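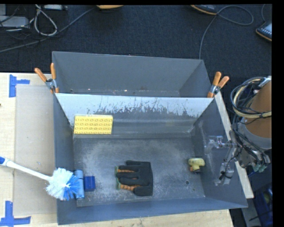 Flerkia mixed-bin picking kit
Maker: Stidholm
Supplied for review by: Bralline, on a paid trial
Reviewed by Hanane Benmoussa

At a glance
What it is: gripper, overhead camera, controller and picking software for an arm you already own
Trial fee: 300 pounds a week, taken off the price if you buy
Supports: 4 makes of arm, listed by Bralline on request
In the box: gripper, camera and bracket, controller, cable set, printed quick start
Not in the box: arm, bin, table, any kind of guarding
Our view: try it with your own parts before you believe anything

What Stidholm says it does

The leaflet says Flerkia "picks anything from any bin". I've read that line, or something very close to it, on every picking kit that has come through here, and I have yet to meet the bin or the anything that justified it. Stidholm's longer technical sheet is more modest. It gives limits on weight and width, asks for even lighting and warns against clear plastic. If you are thinking of ordering, ask for the technical sheet and leave the leaflet in the envelope.

The kit is sold for returns desks, tool stores and small sorting jobs where the items change from one hour to the next. Parts of the same shape in neat layers can be handled by cheaper equipment, and Bralline's own sales people told me so when I asked.

How we tried it

We used a large grey metal bin on a wooden table. It has had a hard life and the floor is scuffed and scratched, so the camera gets plenty of pale marks to mistake for something worth picking up. The supplier's demonstration bin is clean and evenly coloured. Yours probably isn't.

A divider splits ours into a narrow compartment at the back and a much bigger one at the front. It is held by two spring clamps with orange grips, one at each end. Stidholm sells a fixed divider as an extra. I would start with clamps, as you will want to move it.

For contents we went for household and workshop odds and ends: a yellow toy building block with studs, a smaller dark-blue block, a black work glove and a long-handled scrub brush, among others. The brush is in there to be awkward. Its handle lies right across the rim and out over the table, and anything that plans a grasp from the head alone has a surprise coming when it lifts.

Over the trial the kit made 1,023 attempts. In 46 of them it stopped and asked for a person. That is a better result than I expected. It is also a result from our bin, with our lights, and I wouldn't put it in a business case for anyone else's.

What it did well

Blocks are easy and it treats them as easy. The studded yellow one was picked leaning against the divider, flat on the floor and tipped into a corner, and the corner was the only place where it needed a second go.

The gripper links have some give in them, and that helps close to the walls. A stiffer gripper we tried earlier in the year would bang against the side and fault. Flerkia slides a little, thinks about it and carries on. I don't know what that will do to the links over a year of use. Neither did Bralline, who referred me to Stidholm, who referred me to the warranty.

Recovery after a dropped item is quick. It looks again and goes back down, without returning to its start position first. This saves more time than the headline speed does.

What it did badly

The glove. Soft things change shape as they are picked, and the software seems to decide what the glove looks like once and then stick to it. It would often take hold of one finger, lift, and lose the lot halfway. After that it tried the same finger again. There is a setting called "soft item retry" which is supposed to deal with this - it is switched off by default and is described in a single sentence in the manual.

The brush was worse. Taken by the head it swung, and taken by the handle it was outside the area the camera is told to look at. You can widen that area, and then the kit begins to take an interest in whatever else is on the table. We put blue tape on the tabletop as position markers and would advise doing the same, as a knocked table means setting up the camera again from scratch.

It also tries to pick scuff marks. Only now and then, and it gives up without harm, but each one costs a few seconds and they all count towards the "cycles completed" figure shown on the screen. Please don't let anyone sell you a kit on cycles completed. Ask for items moved.

Cables

There are a lot of them. The bundle supplied is long enough for a tall arm, so on anything smaller the slack ends up looped around it, and you must make sure the loop can't catch on the rim when the wrist turns. The quick start gives this one small drawing. An installer called Nowakowski, whose firm Bralline uses for site visits, brings his own straps, and I'd ask for the same type.

Setting up

Bralline quote a morning. We took a full day, most of it spent on camera position and on a controller update that had to be run twice. The screens are plain and readable. Error messages are fairly good, apart from "grasp not valid", which covers everything from a closed gripper to a missing licence.

Who should consider it

A site with mostly hard, hand-sized items, somebody nearby to clear the stops, and an arm standing idle. If a good share of your stock is clothing, gloves, bags or anything with a long handle, I would wait for the next software release. Stidholm say it is due in January. I'd want to see it running first.

Buying and returns

The trial is booked through Bralline and runs by the week. Carriage is charged both ways unless you buy. Gripper pads count as wearing parts and are outside the warranty; the links are covered, provided they haven't been "used in contact with container walls". Given how the thing works near a wall, get that wording changed in writing before you sign.

Spare pads: in stock
Spare link set: to order
Fixed divider: to order
Software support: first year included, then by annual contract, price on application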